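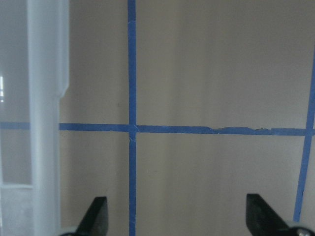

Tokaセルの手首カメラから見た壁面。青色のテープが縦横に貼られ、手前に左右のグリッパー指の先端が写る。

Toka(トカ)は、Gilex社が製作し、Zurkcombeの技術試験所に据え付けられたロボット作業セルである。垂直多関節アーム、平行開閉式の電動グリッパー、手首部に固定された小型カメラ、および制御盤から構成され、主として小物部品の把持と移載の試験に用いられる。本項では、同セルの据付け、日常の手入れ、校正および修理の手順を中心に述べる。

名称
「Toka」は当初、制御ソフトウェアの開発符号として用いられていた。据付け後に機体とセル全体を指す呼称として定着し、試験所の文書では機体を「Toka本体」、周辺設備を含めた全体を「Tokaセル」と書き分けている。古い保守票には「T機」という略記も見られる。

概要
セルは試験所の一室を間仕切りで区切って設けられており、アームは床に固定した架台に載る。手首カメラはグリッパーの根元寄りに前方を向けて取り付けられ、通常の姿勢では画像の下端に指先が入る。指先が画像内に見えることは設計上の要件とされ、把持位置の確認と、後述する指の取付け点検の双方に利用されている。

壁面には青色のテープが貼られており、カメラを交換した後の目視確認に使われる。テープは手作業で貼ったものを随時補修しながら使用しているため、傾きや端部の欠けが生じることがある。このため校正の数値計算には使用せず、専用の校正板を別に用いる。保守要領書はテープの役割を「画像の向き、焦点および遮蔽物の有無を短時間で確かめるための目印」と定めている。

沿革
試験所がGilex社に製作を依頼した時点では、カメラを天井に固定する方式が計画されていた。しかし、アーム自身が対象物を隠す姿勢が多いことが予備試験で判明し、手首に取り付ける方式へ変更された。この変更に伴い、手首から架台までの配線経路が設計し直されている。

据付けと初期調整はGilex社のアンキツァ・スタン(Ankica Stan)が主導し、試験所側ではヨン・パチェコ(Yhon Pacheco)が受入検査を担当した。引渡し後の保守業務は、部品供給と定期点検を請け負うVukadinović社と試験所が分担している。

2023年10月6日には保守要領書の改訂版が発効した。改訂により、指の交換後に行う確認の順序が改められ、カメラの取付け角を先に点検してから指先の位置を調べることとなった。旧版では順序が逆であり、カメラのずれを指のずれと取り違えた調整が記録に残されている。

構成
アームと架台
架台は床に打ち込んだアンカーボルトで固定され、上面に据付け用のプレートを備える。プレートとアームの基部の間には薄い調整板が挿入されており、水平の調整はこの板の差し替えによって行う。ボルトには締付け後に合いマークが引かれ、点検時には工具を当てる前にまずマークのずれを確認する。

グリッパー
グリッパーは左右の指が対向して開閉する方式で、指は黒色のつや消し仕上げである。指は取付けねじを外すことで個別に交換できるが、摩耗の進み方が左右で異なる場合でも、要領書では一組で交換することを原則とする。外した指は組ごとに袋に入れ、取外し時の動作回数を記した札を付けて保管する。

手首カメラ
カメラは取付け金具を介して手首に固定される。金具には角度を決める長穴があり、調整後は二本のねじで締める。レンズの焦点は作業距離に合わせて固定されているため、ごく近い位置にある物はぼけて写る。作業に支障のない範囲でこれを許容するが、画像の中央部が近接物で覆われる姿勢は教示に用いない。

制御盤と配線
制御盤はセルの外側に置かれ、アームの駆動装置、グリッパーの電源、画像処理用の計算機を収める。カメラの信号線は動力線と別の経路で引き回される。両者が交差する箇所では直角に近い角度をとり、結束具で位置を定める。

据付け
据付けは、架台の固定、アームの搭載、配線、原点の設定、カメラの調整の順に行われた。アームの搭載には揚重具を使用し、基部のボルトは対角の順に仮締めした後、規定値まで締め付けた。締付け値はボルトごとに保守票へ記入され、この票が以後の点検における比較の基準となっている。

原点の設定では、各軸を刻印に合わせた状態で制御装置に位置を登録する。スタンが作成した据付け報告書によれば、最初の登録後に手首の軸で再現性の不足が認められた。原因は配線の張りにあり、カメラの信号線に余長を与えて登録をやり直した。この経緯から、要領書には手首の軸を両端まで動かして配線の張りを調べる項目が加えられている。

受入検査では、校正板を異なる姿勢から撮影した画像が733枚取得された。このうち、照明の反射や指による遮蔽のために計算から除外された画像は107枚であった。除外の判断は画像処理の結果と目視を併用し、理由を一枚ごとに記録している。

日常点検
始業前の点検は、電源を投入する前の確認と、投入後の低速動作による確認に分かれる。

電源投入前の項目は次のとおりである。
合いマークのずれ、ねじの浮き
指先の欠け、付着物
レンズ面の汚れ
配線の被覆の傷、結束具の緩み
非常停止ボタンの復帰状態
作業範囲内に残された工具や部品

電源投入後は、アームを待機姿勢から点検姿勢へ低速で移し、カメラの画像を表示する。点検姿勢では壁面に正対し、グリッパーは何も把持しない状態で開いておく。点検者はテープの線が見慣れた向きにあること、左右の指先が画像の下部に入っていることを確かめ、前回の保存画像と見比べる。差異が認められた場合は画像を保存し、作業を始める前に保守担当者へ連絡する。

レンズの清掃には乾いた不織布を用いる。落ちない汚れにはレンズ用の洗浄液を布に含ませて拭き取り、レンズ面へ液を直接吹き付けることは禁じられている。指の表面は中性の洗浄剤で拭き、油分が残った状態で把持試験を行わない。

テープの補修
剥がれたテープは古いものを除いてから貼り直す。重ね貼りは交差部に限って認められるが、短時間の補修として既存の線の上に新しい片を継ぐことも行われており、要領書の記述と実際の運用には差がある。補修後は点検姿勢で画像を取得し、保存画像を更新する。更新を怠ると、翌日の点検でカメラのずれと誤認されるおそれがある。

校正
カメラと手首の位置関係を求める校正は、カメラまたは金具を取り外したとき、手首に衝撃が加わったとき、および定期点検の際に実施する。通常の校正では36の姿勢から校正板を撮影する。姿勢はあらかじめ登録されており、手首の傾きと回転が一方向に偏らないように配置されている。

手順は、まず校正板を作業台に固定し、板の表面に傷や反りがないことを確認することから始まる。次にアームを各姿勢へ移動させ、振動が収まるのを待って撮影する。全姿勢の撮影が終わると、計算機が位置関係を求め、姿勢ごとの残差を表示する。残差の大きい姿勢がある場合は、画像を開いて反射や遮蔽の有無を調べ、必要に応じてその姿勢のみ撮り直す。

計算結果は直ちには本設定に反映されない。仮設定の状態で校正板の隅の印に指先を近づけ、位置を目視で確かめた後、担当者が承認して切り替える。従前の設定は削除せず、日付を付して保存する。パチェコは受入検査の報告で、数値上の残差が小さくても校正板の固定が緩んでいた事例を挙げ、指先による確認を省略しないよう求めている。

指の交換
指の交換は制御装置を保守モードに切り替え、グリッパーを全開にしてから行う。駆動電源を遮断し、施錠した上で取付けねじを緩める。ねじを外す際は、落下に備えて指の下に受け皿を置く。

取付け面に残った固着剤や切粉は、樹脂のへらで除去する。金属製の工具で取付け面を削ることは認められていない。新しい指を仮締めした後、手で静かに閉じて左右の合わせ面を確認し、段差がなければ本締めを行う。段差がある場合には、まず取付け面の異物を疑い、次に位置決めピンの曲がりを調べる。

本締めの後は電源を復帰させ、低速での開閉を48回繰り返す。この間に異音、引っ掛かり、ねじの緩みがないかを監視し、終了後に改めて合わせ面を点検する。続いて手首カメラの画像で指先の位置を確認し、保守票に交換前後の画像番号を記入する。

故障と修理
記録に残る故障のうち主なものは、信号線の断線、グリッパーの原点喪失、カメラ金具の緩みである。

信号線の断線
12月の定期点検において、手首を回転させた際に画像が途切れる症状が確認された。静止時には正常に表示されるため当初は計算機側の不具合が疑われたが、コネクターを固定した状態で線を曲げると症状が再現し、手首の付け根に近い部分での素線切れと判断された。Vukadinović社が信号線を交換し、曲げ半径を大きくとるために結束具を一つ移設している。交換後は校正を全姿勢で実施した。

グリッパーの原点喪失
開閉途中で電源が遮断された場合、グリッパーが指の位置を見失うことがある。復旧時には、指の間に物がないことを確認してから原点復帰を指令する。把持した物が残っているときは、アームの姿勢を保ったまま手動解放ねじで指を開き、物を取り除く。原点復帰を物を挟んだまま行うと、閉じ位置が誤って登録され、その後の把持力の設定に影響する。

カメラ金具の緩み
金具のねじが緩むと、画像全体が徐々に回転または移動する。変化が緩やかなため単独の画像からは見分けにくく、保存画像との比較によって発見されることが多い。発見後は金具を外して長穴の摩耗を調べ、摩耗がなければ緩み止め剤を塗布して再度組み付ける。長穴に段が付いている金具は再使用しない。

安全対策
保守中の立入りは、施錠した遮断器の鍵を携帯する者に限られる。低速動作を伴う点検では、操作者がイネーブルスイッチを保持し、別の一名が非常停止ボタンの近くに立つ。手首カメラの画像を見ながらアームを動かす場合、画面に写らない側方および後方の障害物は直接目で確認しなければならない。

アームの上部軸には電源遮断時に働くブレーキがあるが、ブレーキ単独で腕を支えた状態での下方作業は禁止されている。手首の部品を外すときは、あらかじめ登録された保守姿勢へ移し、必要に応じて支持具を当てる。

記録の管理
保守票は試験所の共有保管庫に置かれ、点検、校正、部品交換の別に綴じられている。画像は保守票の番号と対応づけて保存される。校正値の控えは計算機の記憶装置とは別の媒体にも保存され、計算機を交換する際はこの控えから設定を復元する。部品の在庫はVukadinović社が管理し、指、信号線、金具用ねじが常備品に指定されている。

脚注
1. 旧版の要領書では「指先確認」と「画像確認」が同一の項目にまとめられていた。
2. 保守姿勢と点検姿勢は別に登録されており、前者では手首が架台寄りに引き込まれる。

参考資料
アンキツァ・スタン「Tokaセル据付け報告書」Gilex社
ヨン・パチェコ「Tokaセル受入検査報告」Zurkcombe技術試験所
「Tokaセル保守要領書 改訂版」Zurkcombe技術試験所
「信号線交換作業報告」Vukadinović社

関連項目
産業用ロボット
エンドエフェクタ
カメラ校正
予防保全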